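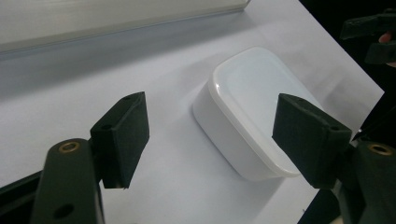
Labelling and Storing Lidded Food Containers

These instructions apply to all staff and visitors using the shared kitchen at Nokudia. They cover plastic containers with snap-on lids, up to the two-litre size.

Before you begin

Clear a section of benchtop and wipe it down. You will need a clean tea towel, a roll of removable labels and a waterproof marker.

Preparing the container

1. Wash the body and lid separately in hot, soapy water. Pay particular attention to the groove on the underside of the lid, where residue collects.

2. Rinse both parts and leave them upside down on the rack until fully dry.

3. Check the rim for cracks or warping. A container that no longer closes properly should be placed in the recycling tub beside the sink.

Filling and closing

4. Allow cooked food to stop steaming before it is transferred. Leave a finger's width of space below the rim, or slightly more for soups and stews that will be frozen.

5. Set the lid squarely on the body and press down at each corner in turn, then along the sides. Lift one corner briefly to release trapped air and press it closed again.

Labelling

6. Write the contents, your name and the date in full, for example: Lentil soup, S. Sikder, 26th November. Initials alone are not accepted.

7. Fix the label to a short side of the body. Labels placed on the lid are hidden once containers are stacked, and lids are frequently swapped in the wash.

Storing

8. Place containers on the middle shelves of the refrigerator with the label facing outward. Stacks must not exceed three containers, with the heaviest at the bottom.

9. Unlabelled items are removed at the end of each week.

Replacement lids and labels are kept in the cupboard under the microwave. Requests for further stock should be addressed to Teresa Madigan, Facilities, extension 431.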